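06/08/2022

I've been promising a bag review since spring, and a few of you (hi, Marianna!) have been very patient with me. So let's finally talk about the Rollum, the little roll-top cooler bag I've been dragging through theme parks all summer long.

A bit of background for new readers. I'm a snack person. I plan my park days around food the way other people plan around coasters, and if there's a warm pretzel anywhere on the map I've already worked out my route to it. But pretzels don't last, and neither does my budget, so I pack half of what we eat and splurge on the fun stuff. For years I did that with a freebie lunch bag from a bank. The zipper went in the middle of the log flume line at Brimis and I lost a whole bag of grapes down the queue ramp. Kids were chasing them. It was time.

The Rollum comes in two sizes and I bought the small one in the color they call Melon, for $29. The small one holds four sandwiches, a tub of cut fruit, two water bottles standing up and one flat ice pack. That's with the top rolled down three times, and three is what you need if you want the buckle to sit right. Roll it twice and it flops over to one side and looks sad. The large is the same bag but taller, and my brother-in-law Dorian Picard has that one, so I've carried both.

## What I love

It rolls up! I know, it's in the name, but I didn't get how handy that would be until lunch was gone. Once everything's eaten you squash the air out, roll it down to the size of a beach towel and clip it under your backpack. No more carrying an empty box around for six hours while you're trying to hold an ice cream and a park map.

The strap is nice and wide and doesn't dig in. I wore it crosswise from gate opening until the evening parade and my shoulder was fine (my feet were another story). And the inside is one smooth piece with no seams at the bottom, so when a yogurt popped open on me in August heat I wiped it out with a damp paper towel and got on with my day.

It stays cold longer than I thought it would, too. We left home at seven, and at one thirty the cheese sticks still had that cold snap to them. By four the ice pack was slush. For a bag this thin I'm happy with that.

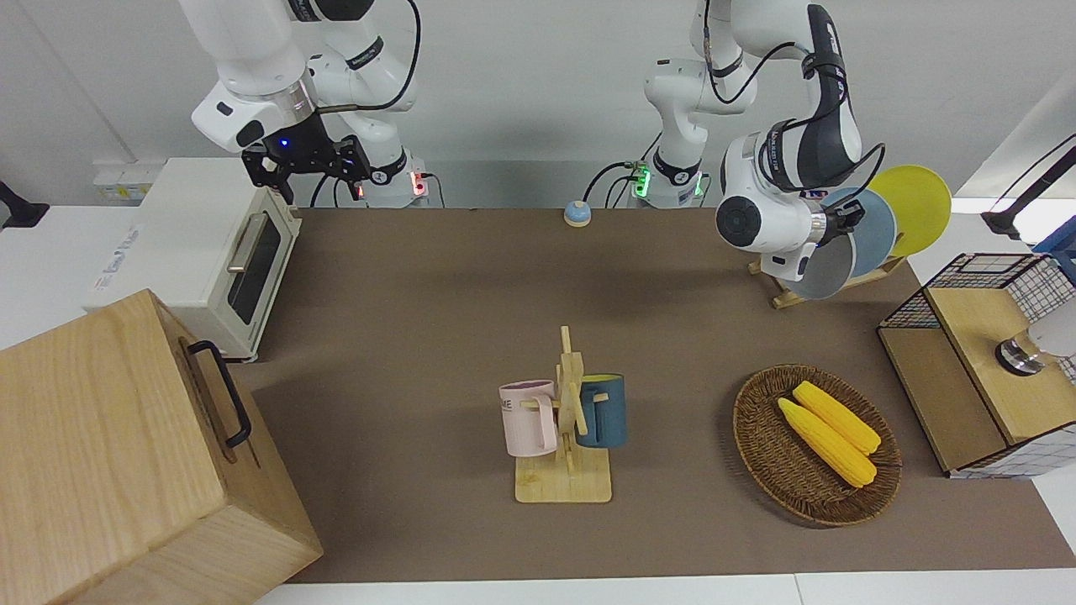
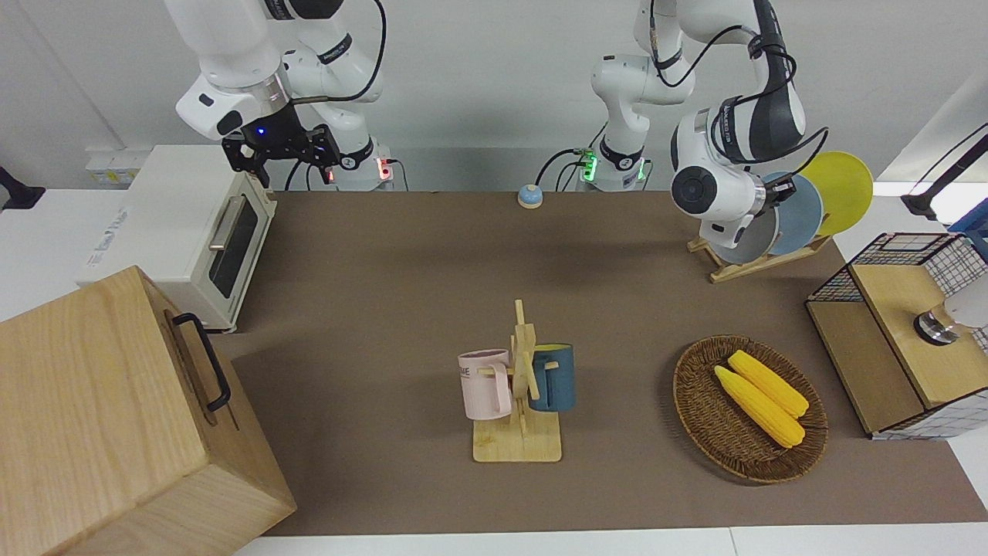 ## What I don't love

The front pocket. Oh, the front pocket. It's too shallow for a phone and too wide for a lip balm, and there's no closure on it at all, so anything you put in there is on its way to becoming somebody else's souvenir. I keep napkins in it. That's all it's good for.

The buckle is also stiff. Dorian says his loosened up after a couple of weeks, but mine is still a two-hand job, and when you've got a churro in one of those hands you really feel it. My niece can't open it by herself, which some parents might count as a plus.

And the ride situation! The small one fits between my feet on pretty much anything with a floor. The large does not. We found that out on the swinging ship, where Dorian had to hop back off and leave it in the bin by the exit, then jog back to his seat with everybody watching. If you ride a lot, get the small. If you're the one who sits on the bench and guards the stuff, the large is great and doubles as a footrest.

## How it compares

I had the Uvine picnic sling before this one (the striped one, you've seen it in my old posts). The Uvine is prettier, I'll give it that, and it has a real zip pocket for your keys. But the sides are stiff, so it's the same size empty as it is full, and the lining started peeling at the corners after one season. Marianna Mazurek has had hers for two years with no trouble, so maybe I was just rough with mine.

I also tried the one from Kwiatkowski that looks like a tiny mailbag. Super cute, holds one sandwich. I use it for sunscreen now.

## A few packing tips

Put the ice pack in flat against the side that touches your back. It's lovely at noon. Pack the fruit last, on top, and skip anything with chocolate unless you like eating it with a spoon. I freeze one of the water bottles the night before and leave the other one plain so there's something to drink in the first hour. Wraps do better than sandwiches, since the rolled top presses down a little and regular bread gets squished.

Check your park's rules on outside food before you go, too. Brimis was fine with everything but glass on our visit, though the guy at the gate did want me to unroll the whole thing and show him the bottom.

Would I buy it again? Yep, same size, same color. I'd just ask for a zipper on that pocket. If any of you have the large and have found a way to get it onto the swinging ship, leave me a comment – Dorian would like a word.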